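Saying No Before I Say Yes

Posted September 2023

I've been trying to get better at waiting before I answer people. It sounds like a small thing, but it has taken me most of the year.

My usual pattern is that someone asks me for a favor, I say yes while they're still talking, and then I spend the next week being short with everyone in my own house. I did this for years. In April I said yes to helping a neighbor move, yes to covering two Saturdays at work and yes to hosting my cousin and her kids, all in the same week. I got through it, but I was not nice to be around. My husband asked me on that Sunday night what I was so mad about and I couldn't give him an answer. Nobody had forced me into any of it.

After that I started keeping a list. I used the back of an old Darach planner I'd never filled in. Every time someone asked me for something, I wrote down what it was, what I said, and how I felt about it a day later. I kept it up until the end of August and ended with 98 entries. I had said no to four of them.

Reading it back was uncomfortable. A lot of the yeses were fine and I'd say them again. I like driving my aunt to her appointments. I like making the soup for the fall supper. But there were pages where the third column just said "tired" or "why did I do this," over and over, and often it was the same three people asking.

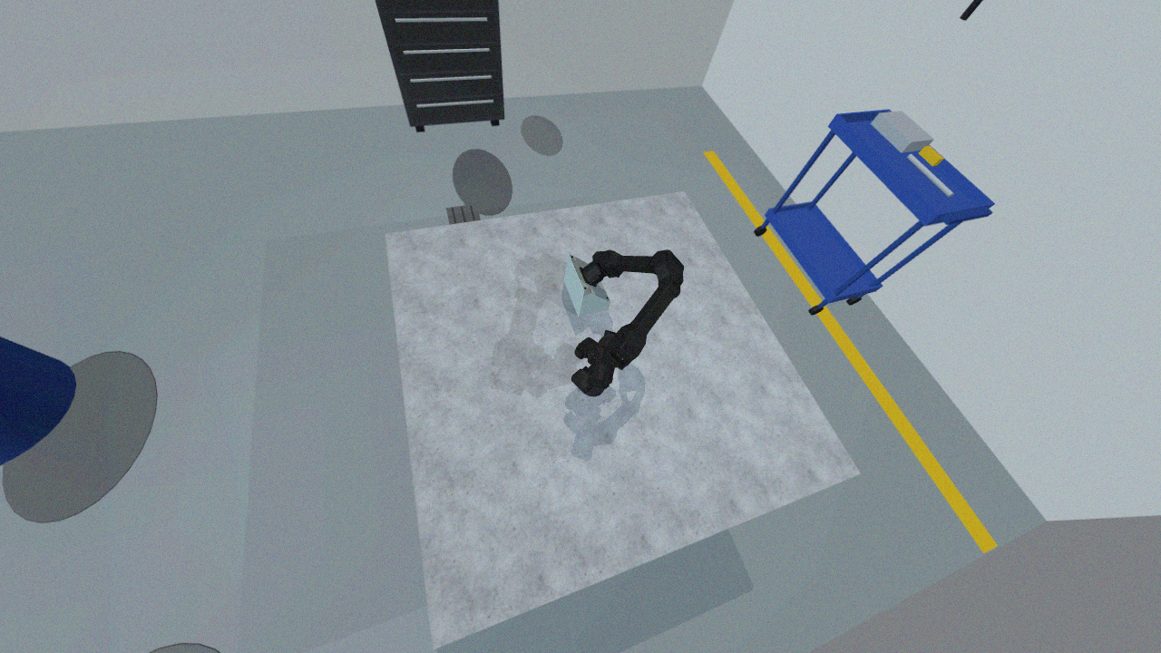 One of those people was Dalibor Machala, who I worked with at Jurkex before I changed jobs. He's a good guy and I don't want to make him sound bad. He'd call and ask me to look over a report, or fill in at something out in Skastwood, and I'd do it, even though I hadn't worked there in a long time. I had decided in my head that if I stopped, he'd think less of me.

So the next time he called I told him I'd check and call him back. I went and folded laundry. I called him back an hour later and said I couldn't do it, and I didn't give a reason. I had practiced that part in the car. He said okay, no problem, and then told me about his daughter's new apartment. We talked for a while. It was a nicer call than most of the ones we'd had.

I don't want to pretend they've all gone like that. One person got pretty cold with me and still is. I think about it more than I should, usually at night, and twice I've written her a long message and deleted it.

The rule I'm using now is that I wait an hour on anything that will take more than 5 minutes of my time. For anything that takes up a weekend, I sleep on it. I still slip. Last week I agreed to bake for something before I'd even heard what day it was - it's this coming Thursday, and I work late Thursdays.

I bought a new notebook and I'm starting the list over, with the same columns plus one for whether I waited.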